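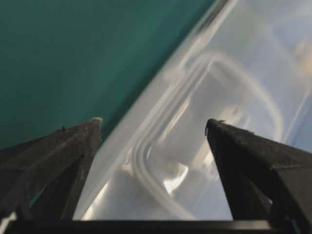
手首カメラの映像。半透明の容器と黒い指2本

Dredari 見学メモ(設備更新の下調べ)
2018年1月26日

忘れないうちに書いておく。帰りの電車で打ってるので誤字はご容赦。

目的はひとつ、来期予算に小型アーム1台を載せられるかどうか。場所は Dredari のショールーム兼テスト場。駅からバス、そこから歩き。受付でスリッパに履き替え、名札、撮影可否の説明。画面の撮影はOK、制御盤の中はNG。

最初の30分は座学。正直、資料はもらったので読めば済む内容。早く現物が見たかった。

で、現物。Clanetti のアームに二本指のグリッパ。手首にカメラ。うちで一番気にしてるのが透明・半透明の容器なので、そこを重点的に聞く。映像を見ると確かに難物。ケースの中の縁の線が二重に白く出るし、反射でぼやける。外側のフチは明るい帯になっていて、作業面の青緑との境目はわりとはっきり。台の色は大事だと思った。うちの作業台は白。そのままだと容器が埋もれそう。マットか天板の張り替え、これは予算に入れてなかった項目。メモメモ。

指先の話。左の先端に白っぽく擦れたような所、右の先には糸くずらしきもの。表面にも細かい点や擦れ。清掃と交換の頻度を質問したら、交換は消耗品扱い、周期は使い方次第との回答。まあそう言うよね。替え指は1組521ユーロ。高い。予備2組は見ておくべきか。清掃は始業前にエアと不織布で、とのこと。日常点検表のひな形をもらった。

照明も別売り。リングとバーの2種類。うちの現場は窓際なので午後の西日が心配、と言ったら遮光カバーの見積りも出しますと。こうやって増えていくんだな…

続いて Medaveck のブース。こちらはコンベア側のセンサと安全柵。柵なし運用の相談もしたが、リスクアセスメントは結局こちらの仕事。書式の説明だけで半時間。安全担当を連れてくるべきだった。反省。柵のパネルは幅が決まっていて、うちの柱の位置だと1枚切る必要あり。切断加工は別料金。

費用まわり、聞いた順に。
・照明、固定具一式 1801ユーロ
・現地立ち上げ 2342ユーロ(交通費は別)
・替え指 521ユーロ/組
・アーム本体は後日見積り。口頭の数字は書かない
・保守は初年度のみ込み。2年目以降の契約条件は未確認→要メール

為替は経理のレートで換算しなおすこと。去年それで怒られた。

納期は注文から55日。ただし10月は検収が集中するので避けてほしいと言われた。うちの棚卸しとも重なるし、こちらも避けたい。夏前に発注できれば一番楽。そのためには春の稟議に間に合わせる必要があって、逆算するともうあまり時間がない。

昼は社員食堂。カレー。普通においしい。

午後、比較用に Bravo の吸着タイプの説明も聞いた。平らなフタならこっちの方が安く済むかも。ただエアー配管が要る。うちの3番ラインの奥、配管きてない。工事費を入れると差がなくなる気がする。設備課に図面を確認してもらう。コンプレッサーの余力も一緒に。

レンタルも可能だそうで、1か月単位。購入に切り替える場合は一部充当あり、割合は書面で出してもらう約束。いきなり買うよりこっちで稟議を通す方が現実的かもしれない。レンタルなら消耗品枠で落とせるか、これも経理に確認。

宿題
・サンプル容器を先方に送る(大小両方、フタ付きで。使い古しも混ぜる)
・作業台の色、マットの見本取り寄せ
・電源容量の確認、コンセントの位置も
・安全担当に資料回す
・保守契約の2年目以降
・Bravo の配管図、設備課へ

サンプルのテスト結果は動画でもらえるとのこと。届いたら共有フォルダに入れときます。もらったカタログは私の机の右側の箱、持ち出すときは一声かけてくだい。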